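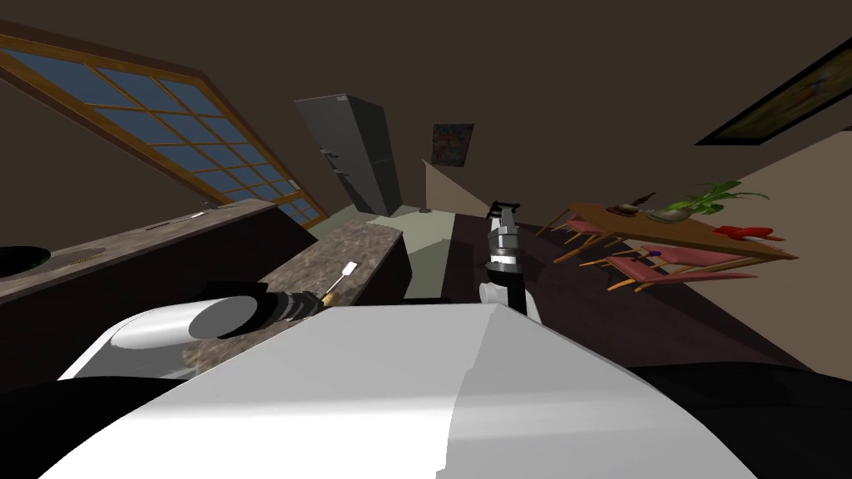 Budgeting for a two-armed household robot

Budgeting for a two-armed household robot is the business of working out what the whole setup will cost you before you sign anything, and that means the machine plus the simulation work, the grippers, the floor space, the spares and the hours of whoever has to keep it going. I've helped put together two of these budgets now, one for Kemine and one for a smaller outfit called Cronin, and I've been asked to write up this entry because I complained so much about the old one (it stopped at the purchase price!).

Terms

People in this corner of the trade use "platform" for the body and arms together, "end effector" for whatever is on the end of the arm, and "cell" for the space you set aside. A kitchen cell is just a kitchen, or a pretend one, with a counter, a sink, some furniture and enough room to turn. "Sim" is the rendered version of the cell. You'll hear "seat" a lot too, and that's a license for one person to use the simulator at one time - it has nothing to do with chairs, as I found out in a fairly embarrassing meeting.

Starting in simulation

Most buyers now do a stretch of simulated work before they order hardware, and I'm all for it. You get to put the robot at a marble counter with a screwdriver in its left gripper, an island a little way beyond and a dining table off to the side, and you haven't paid for a single cabinet. Change the layout and try again the same afternoon.

What it's good for, budget-wise, is settling the questions that change the order. Does the reach suit your counters? Do you really need both arms? Can the thing turn between the island and the table without clipping a chair? At Kemine we had written the island into the plan as a fixed item, and Arne Bauerfeind spent a week moving it back and forth in the sim before we gave up and made it a rolling one. That was a cheap week.

What it's bad for is wear. A simulated gripper doesn't lose its finger pads unless somebody models that, and ours didn't. So don't take a long happy run in the sim and use it to fill in your spares line.

The main cost lines

Platform. The biggest number and the one everybody argues over. Ask whether the quote covers the base, both arms, the charger and the controller, and get each of them on its own line. Our first quote from Skasatora had the second arm listed as an option on page 27, in small type, and I'm still a bit sore about it.

Grippers. Buy more than you think. Fingers with several segments are lovely for awkward handles, and they also have more joints to look after than a plain two-jaw gripper, so price a full spare set for each arm. Check the changeover time while you're there. If swapping a gripper takes a technician and a morning, that's a labor cost and it belongs in the budget.

Simulation. Seats, a decent graphics machine and the scene building. The last one gets forgotten all the time! Stock kitchens come with most packages, but if you want yours to match your own room, someone has to measure it and build it. Cronin put aside 2,000 dollars for that and spent every bit of it, mostly on cabinets and door swings.

Props and tools. Screwdrivers, bowls, teapots, plants, whatever your tasks call for. Small money, but it adds up. Ilham Slaoui kept the list at Cronin and it had 202 entries by the time I left, including a rubber spatula that appeared three times under different names.

Space. Rent if you pay it, flooring if the old one has a lip the base can't cross, extra outlets, and a marked area where people stand clear.

Support. Read what the contract counts as a visit. Grako, who looked after our arms, charged travel separately, and the first bill in January was a surprise to everyone except Dalva Damasceno, who had read the whole thing.

People. One person who can program it and one who can fix it, even if neither is full time. I've seen this line left blank because "the lab will absorb it." The lab did not absorb it.

Buying, leasing and sharing

Leasing makes sense if you aren't sure the tasks will stay the same, and you can usually step up to a newer model part way through. Buying works out better over a long project, though you're stuck with the resale question at the end (ask for buyback terms early, they're much friendlier before the order goes in). Sharing between two teams is the cheapest on paper. Declan Carroll ran a shared platform for a while and his advice was to write the calendar before the contract, and I'd add that you should agree on who pays for a dropped arm.

Order of work

The order I'd use again is tasks first, then the sim, then grippers, then the platform, and the room last of all. Snædís Oddsson does it with the room first and swears by it, as her building takes forever to approve electrical work, so check how slow your own landlord is before you copy me. Whichever way you go, leave the prop list open until the arms have been running for a month or so, and keep some money back for it.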